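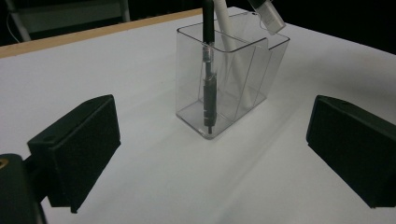

Recording rules for the handheld gripper work, table tasks, all sites. These answers replace the old wiki page, which had gone stale. Please read before your first shift, and again if you've been away since October. Most of the questions we get are about see-through objects, so a lot of this page is too. Clear acrylic pen holder on a white table, black pen standing in the front compartment: you can follow the pen right down to the bottom through the plastic, but the box itself is mostly a few gray edges. Good object to learn on. Also easy to get wrong.

Last edited 20th April.

This site uses cookies to remember your language and keep you signed in. Accept all | Manage settings

Who do these rules apply to?

Anyone holding a gripper. Dustley, Villanueva, and the partner benches at Handik. Reviewers too, you can't reject a take for something that isn't on this page.

How do I start a take?

Fingers fully open, pointed at the object, hold still, then go. Don't start already closed on the thing. Don't start with the object out of view and go hunting for it. If you have to hunt, stop and start over.

How far back?

Far enough that both fingers and the whole working area are in view. Tall objects can run out the top, that's fine so long as the part you plan to grip is visible.

How fast should I move?

Slower than you would with your bare hand, faster than you think. A single pick and place over 60 seconds gets flagged for review. Flagged isn't rejected. Someone will look at it.

Clear objects: anything special?

Yes.
Wipe fingerprints off first, dry cloth only, no spray near the pads.
Overhead lights on, desk lamps off. Lamps throw a hot spot on the plastic and the edges vanish.
Close on the walls, not the corners.
If there's something inside, the task card says whether it stays in or comes out. Card doesn't say? Leave it in and write that in the notes box.

Can I take a pen out by the cap?

No. Grip the barrel below the cap. If the cap comes off anyway, finish the motion, put the pen down where the card says, mark the take "part separated". Don't fix it on camera. Keep those takes, they're useful.

Two or three things in the same holder. Which one first?

Whichever the card names. If it just says "empty the holder", start with the one that has the most room around it. Leaning items last unless they're blocking. Don't use your free hand to straighten anything, not even a little nudge. Free hand stays off the table for the entire take.

What if I knock it over?

Keep recording till everything stops moving. Then one try at standing it back up. One. If that doesnt work, end the take and mark it "tipped".

Do I need to clear the table between takes?

Only what the card lists. Whatever's beyond the table edge can stay as it is, stands, cables, shelves, we don't care. Cables across the work surface are a problem, move those.

No faces, no badges, no mail, no screens with anything readable. That one's not flexible.

How many takes per setup?

7, then change something. Turn the object, shift it, swap what's in it. We don't want 80 copies of the same grab. Full sets are 700 takes per task family and they get dull fast if people don't vary them, and dull sets get sent back.

Finger pads: when do I swap them?

When they're shiny, torn or lifting at a corner. Check before each session. Check the screws and inserts in the housing at the same time, finger tight isn't tight enough. Loose finger means bad opening-width readings for the entire session and we can't repair that afterward.

Can I squeeze harder if it's slipping?

Not on thin plastic. It flexes first and then it cracks. Back off, re-grip lower down, go again. Same take is okay.

Something cracked. Now what?

Stop. End the take, gripper down, pieces in the hard bin (not the regular trash, the cleaners have been cut before). Wipe the table. Log it under "damage" with the task name. You are not in trouble. We'd much rather have the log entry than find a splinter in a pad.

Where do I upload?

Clukano, in the folder for your site. Same day. Don't rename the files, the names carry the sync info and a renamed file is basicaly lost. Notes go in the notes box.

Can I delete a bad take?

No. Mark it. Reviewers delete. Only exception is a privacy one, a face or a document got in. Don't upload it at all, tell your site lead right away and they'll remove it from the device.

My reviewer rejected something and I think it was fine.

Reply on the ticket with the rule you think covers it. A second reviewer takes it. If both of them say no, it's no for that take, but we do change the wording here when the same argument keeps coming up. The free hand rule got rewritten that way.

Are gloves okay?

Thin plain ones, yes. Nothing with loose cuffs. No dangling bracelets or lanyards either, tuck them in or take them off.

Is there a version of this for kitchen tasks?

Being written. Until it's up, follow this page and skip anything with liquids or blades.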